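*Handout 7, Household and Workplace Organization. Revised 2019-10-23. Replaces the September version, which had the bins and the cases the wrong way around on page two. Thank you to the many people who wrote in.*

## Containers, open and closed

Last session we sorted. Today we put things into other things, a subject on which everybody arrives with firm opinions and a drawer at home that contradicts them.

Start with vocabulary. Gülizar Şimşekoğlu's course reader uses *container* for anything with an inside, and that gets us nowhere. For this unit:

- **Case:** has a lid that fastens. You need a free hand and a reason to open it.
- **Bin:** has no lid, or has lost it. Anything can go in, and will.
- **Carton:** came with its contents. Usually on its way to one of the other two.

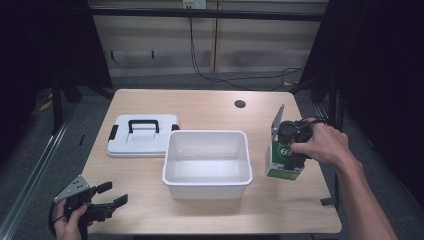 *Fig. 1. Case, bin and carton on one table. The bin is still empty.*

Note the order along the table: case, bin, carton. For sorting I like the bin in the middle, where either side can feed it. Henk Koster (guest session, week four) puts the case in the middle and has defended this at length. You may follow Henk if you can also defend it at length.

### The handle problem

A handle over the middle of a lid assumes the load is spread evenly. Put all the heavy items at one end and the case will hang like a tired dog. Pack the heavy things first, low and central, then close **both** latches before lifting. One latch is a decoration.

Latches on the short ends also need elbow room. On a shelf packed tight from side to side, you'll have to pull the whole case out to open it. Fine for holiday lights, maddening for tape.

### What about cartons?

Keep the carton if it protects something, stands up by itself, or carries information you'll want later. Throw it out if you're keeping it because it's "a good box." The Hrnčiar storeroom survey, which we read in week two, found 319 good boxes. It found 114 things to put in them.

## Leave some table
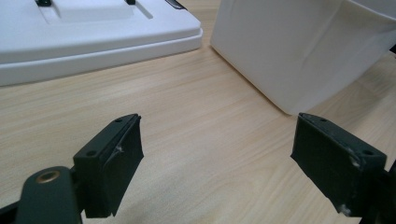
Clear surface is the part of the job students give up first. They cover the table by the second minute and then sort on their laps, on the floor and, in one memorable case, on Chibuzor Okeke. Keep a working area at the front, at least the width of your largest bin, and push the waiting items back. A stretch of bare tabletop like the one in Fig. 2, with the white plastic kept off in the corner, is what you want to have in front of you when you reach for the next item. The grain should be showing. If you can't say what your table is made of, stop and clear it.

## Before next time

1. Pick one open bin at home. Write down what you think is in it, then look. Bring both lists – the embarrassing one counts for more.
2. Read Trnka on labeling, sections 1 to 3. Skip his digression on string.
3. If you're on the Iltton project, agree on your bin sizes *before* you buy the bins. Sabina Paulík has last year's receipts and will show them to anyone who asks.

Late work goes in the case by my door. Fasten it after you.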